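Notes on the packing bench, November 2023

The second Dristov cell went live at Brandville this month, which makes it a reasonable time to write down what has changed on the packing side. I wrote up the first one in February and got a few things wrong. I will correct them as I go.

## What the line did before

Returned cartons came in on pallets, a person opened each one, took out the bottles, checked the cap and label, and put them on one of two belts: resell or drain. A full shift had 11 people on it. The slow part was getting the bottle out without splitting the carton further, as about half of a packer's attention goes to the box.

## What it does now

The arms do the belt end. They pick an upright bottle, turn it once for the label reader, and place it. People still do most of the carton end. The arm handles an open carton with the bottle near the mouth, but if a flap is torn and hanging, it stops and waits for someone to clear it. We logged 397 of those stops in the first full month of the first cell. Flaltel, who supplied the reader, suggested a smaller carton. We don't choose the cartons.

In February I said the stops would fall once the arm had more examples. They have fallen, but slowly, and most of the improvement came from Gillespie Baxter moving the infeed table 65 mm to the left so that the carton mouth faces the arm at a better angle. No software was involved.

## Who does what

Headcount is the same. The work is different. Four of the packers now spend part of each shift with a hand-held gripper, doing the same picks the arm is supposed to do, and those recordings go into the next training set. We ask for 500 usable picks per product before anything is changed on the live cell. A pick with a dropped bottle is kept and tagged. I had assumed we would throw those out.

Apolline Vidal has packed here longer than I have worked here, and she objected to the first version of the procedure. It had people approach every bottle from above, by the neck. Her point was that with a carton on its side you go in level and take the body, then change your grip once the bottle is clear. The procedure now allows both. It also has her initials on it, at her request.

Two things I would flag for anyone planning the same change:

- Wrist load. A gripper tool is heavier than a bottle, and the weight sits in front of the hand. We rotate people off it well before they ask.
- Pay grade. Recording picks was filed under packing for the first months. It is now a separate grade, with a small increase — this took longer to settle than the wiring did.

The open question is what happens to the carton end when the arm stops needing help with flaps. Pichon, our integrator, has a schedule for that. I have asked for the staffing plan that goes with it and will post again when I have read it.

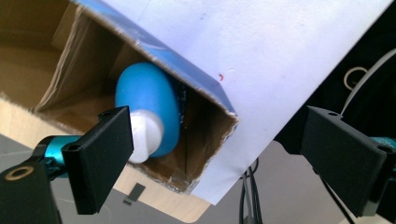
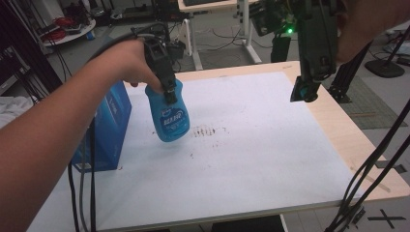
*Blue bottle work with the hand-held gripper: in the carton (first), held by the neck over the table (second).*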